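Wash day

Rent due in August, 683 still short. She kept doing the sum in her head and it kept coming out the same. Table first, then the washing. Always that order at Voncombe, dont ask.
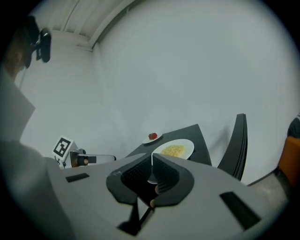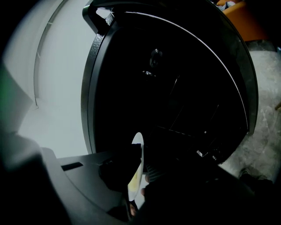 Eleven years of other people's sheets. The letter from Bakalis was still in her coat, folded small, a job, real money, two towns over. She hadnt told anyone. Tonight maybe. She wiped her hands on her jeans, got the coat, and went out without teh umbrella. Bus was already at the stop.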